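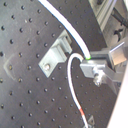 June 19, 2024

Slept badly again, so I gave up at 5 and went down to look at the tomatoes in my bathrobe. They're doing great! The peppers are sulking, but Ama says peppers always sulk until July and I should leave them alone. I watered them anyway.

No work today, so I finally made the chicken stew from Grandma's card, the one with the grease spot right over the amount of salt. I guessed. I guessed wrong (way too low), and Jabari kept getting up for the shaker all through lunch, very politely, like I wouldn't notice. Next time two teaspoons. Writing that down here so I can find it.

Then the library, where I owed money on that sailing book I never opened, and a long talk in the parking lot with Idrisa about his move. He's found a place 17 miles out, with a porch and a well and a landlord who only takes checks. I'm happy for him, I really am, but who's going to walk the river loop with me on Sundays? He said he'd drive in. We'll see. He also wants my old couch, and I said yes before I remembered that I like that couch.

Called Mom after supper. She's up to 200 pieces on the lighthouse puzzle and says the sky is all one blue and she hates it. Her knee is better than it was in May. She wants me to bring the folding chairs on Saturday, so I need to get those out of the shed and wipe the spiders off.

Too hot to sleep upstairs. Taking the couch while I still have it.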